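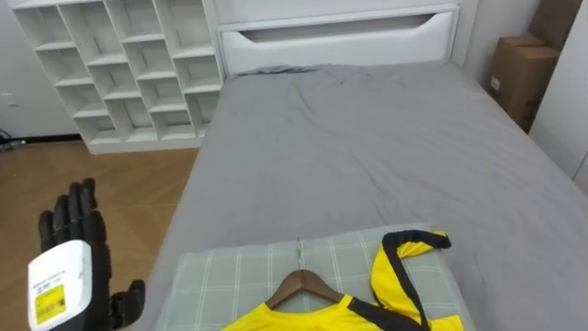 The left hand beside the bed, with the jersey on its hanger.

Feb 27, 2018

This month I work on one small part of Saber, our software for handling clothes: the code that decides where the fingers should close on a hanger. I thought it would take me a few evenings. It is taking longer.

The old planner looked for the hook first. A hook is thin and shiny, and our depth data is poor on such things, so the grasp point was jumping from one cycle to the next. Mimoza Berisha proposed to fit a curve to the wooden arms and calculate the hook from there. I did not like the idea at first, but I tried it on 500 recorded views and the point stayed stable in 96 per cent of them. The rest are mostly clothes where the collar covers the arms.

Then came the timing. Our hand controller runs at 100 Hz and the perception at a much slower rate, and I was sending every new target directly to the fingers. Now I keep the last good target and blend to the new one in 60 milliseconds. The code is short, but I wrote it three times – the first two versions forgot the thumb.

Next I want to give the planner a better idea of sleeves. A folded sleeve still confuses the segmentation, and Kastriot has promised me his labels from August.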